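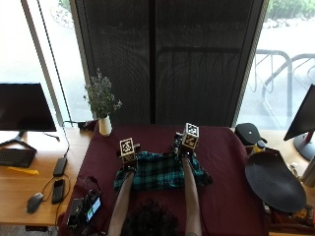

Prekora is looking for paid participants for a study on household chores, mostly laundry and kitchen stuff, and whether machines can do any of it yet. Short answer so far is not well. Our robots can wipe a flat counter and put a cup on a shelf if the shelf is where they expect it. Give one a piece of cloth and things go downhill fast. A person picks up plaid fabric by two corners, bunched up on the table, without thinking about which corners or how hard to grip, and that is the part we can't write down. So we want to watch a lot of people do it, with the marker cubes on both hands so we know where each hand is and how it turns.

Print this page | E-mail this page
Posted June, by the Prekora study desk

What you'd be doing

Sitting at a table and handling cloth. Spreading, folding, smoothing, turning right side out, stacking. Towels, shirts, napkins, pillowcases, a fitted sheet toward the end (sorry). Then a shorter kitchen block — loading a rack, wiping, putting lids on containers. Do it how you do it at home. We don't teach a method and we don't want one. If you fold badly please fold badly.

Each session is 70 minutes including setup and a break in the middle. You can do one or come back for up to four. The cubes are light and go on top of the hands, takes a few minutes to get them seated right. Fingers stay free. Long sleeves get in the way so plan on bare forearms.

The fixed camera is aimed at the table and your hands. The top of your head may get in. If it does and you'd like it blurred, say so on the form.

Who we need

300 people total for this round. Adults, 18 and up. No experience wanted or needed. Left handers very welcome, we are short. Also people who fold for a living: hotel, laundromat, retail floor, alterations. We have hardly any shop-floor folders and the difference shows. Older adults, people with arthritis or a weaker grip, also yes please, tell us what you need and we will set the table and chair to suit.

Not a fit this time if you have a skin reaction to adhesives or a hand injury that's still healing. Check back in the fall.

Pay

$30 an hour, paid the same week, by check or transfer. Full session pay even if our equipment quits halfway, and it does sometimes. Bus fare covered both ways. Parking is behind the building, free, fills up by 9 a.m.

Where

The Zemine building, ground floor, study room 2948. Yes the room numbers make no sense. Use the side door, the front one sticks. Daytime slots plus a few evenings until 8 p.m. Monday mornings are gone already.

What happens to the recordings

They go to our two projects. Jin is the laundry one, Erkel is the kitchen one. Both are trying to get a two-armed machine through an ordinary chore start to finish with no one stepping in. Jin can currently do a washcloth, slowly, most of the time. Shirts no. Anything that comes out of the dryer in a ball, no. Erkel is a bit further along but still drops lids. We'd rather say that up front than have you show up expecting a robot butler. You won't be working with a robot in your session, it's all human hands.

Your name is kept seperate from the recordings. You can pull out afterward and we'll delete your session, no questions, up to the end of the study.

Also hiring

One part-time session assistant, 20 hours a week, through the end of the round. Greeting people, fitting cubes, checking the cameras are running, refolding and re-crumpling about a thousand napkins. Patience matters more than a technical background, we'll train you on the rest. Some evenings required. Send a resume and a few lines on why, a full cover letter isn't neccessary.

How to sign up

Stop by the Zemine front desk and ask for the Prekora form, or call the desk and they'll put you through. Tell us your age range, which hand you write with, what kind of folding you do and how often, and two or three times that work. We answer within a couple days — if you don't hear, try again, things get lost.

Slots fill in the order forms come in. Bring photo ID to the first session.

Print this page | E-mail this page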